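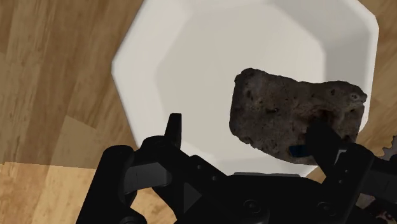
Reviews > Performance > Microphones and PA

Last updated: January

Geddes Reader 2: a small PA for spoken word

The Reader 2 is a battery-powered column speaker with a two-channel mixer in the base, sold by Geddes to people who run readings in rooms without a house system. I used it for 13 nights of the poetry series at Cimulcombe, in a back bar that seats 42, and once outdoors in the yard.

Setup is short. The column comes in two sections that lock with a quarter turn, and the base holds the battery, the mixer and a compartment for one cable. The compartment takes a 15-foot cable if you coil it tightly and nothing longer. Total weight is 17 pounds with the battery in.

Both channels accept XLR or quarter-inch. Phantom power is a single switch for the pair, so a condenser and a dynamic can share the mixer, but you cannot turn power off on one channel alone. Each channel has gain, level, a low cut and a one-knob tone control. The tone control is poor. Anything past two o'clock brings up sibilance, and with Magdy Helmy, who reads close and fast, I left it at noon all night.

Speech is clear at the back wall at moderate level. Plosives are handled well with the low cut in. Without it, every P in Vojtěch Matoušek's long train poem moved the cone enough to rattle a glass shelf. Feedback began earlier than I would like with the mic six feet in front of the column. Moving the column forward of the reader fixed it, at the cost of the reader hearing very little of themselves. There is no monitor output.

Abhishek Tiwari plays loops under his set from a laptop. The second channel took the headphone feed without hum, on battery and on wall power. Bass below the range of a low male voice is mostly absent. For a band this would be the wrong box.

Battery life is stated as eight hours. I got a little over six at open mic levels with phantom on. The charge light has two states, green and red, and red gives you twenty minutes.

The Brarkeo equivalent is louder and has a proper three-band EQ, but it needs wall power and the fan is audible between poems. The Nollitis has no fan and a better handle. Its single input rules it out for any night with a host mic.

The rated life of the battery is 4,000 hours. I can't test that. Replacement packs are sold separately and go in with two screws.

Recommended for rooms up to 50 seats, with the low cut on and the tone control left alone.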